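Hirnthorpe campaigners set out plan for smaller firms

14/01/2020

Hirnthorpe Forward has launched its plan for the next council, and it is a cracker! Written after 40 open meetings and 527 replies from residents, it calls for lower business rates, quicker planning decisions and a plain-English budget. 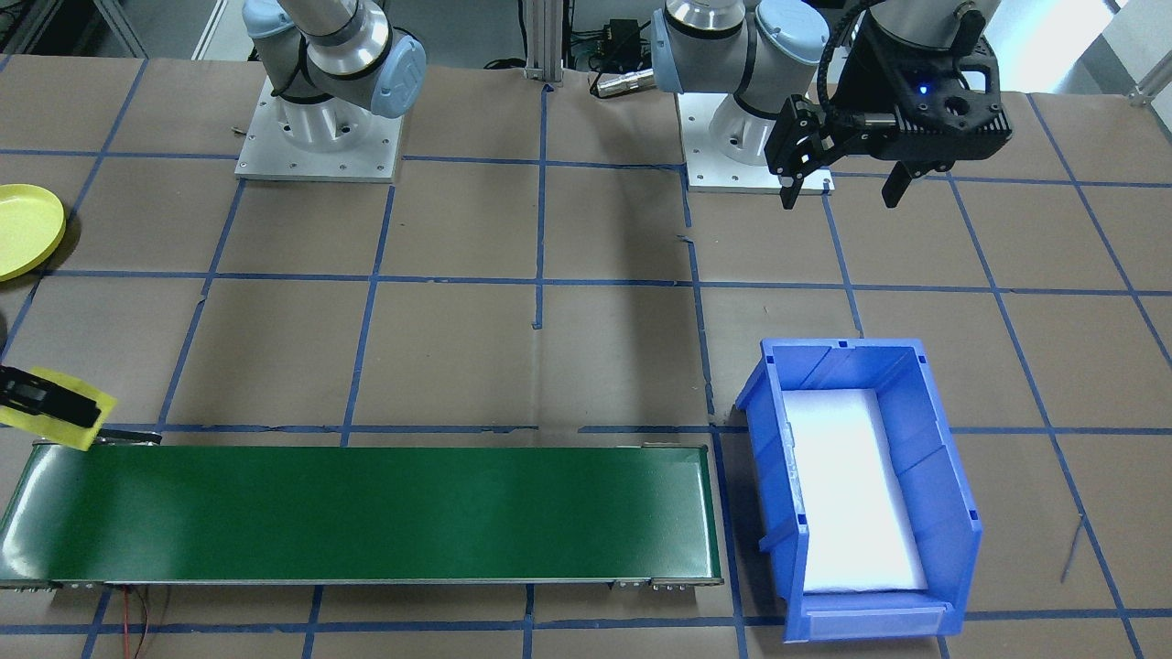

Policy lead Sunita Whitfield wants the rates cut to reach small workshops first, with one simple form in place of four. Money freed up could go on kit such as a short conveyor belt, or on a first apprentice. Councillors debate it in July.

Contact Hirnthorpe Forward | © 2020 | Back to top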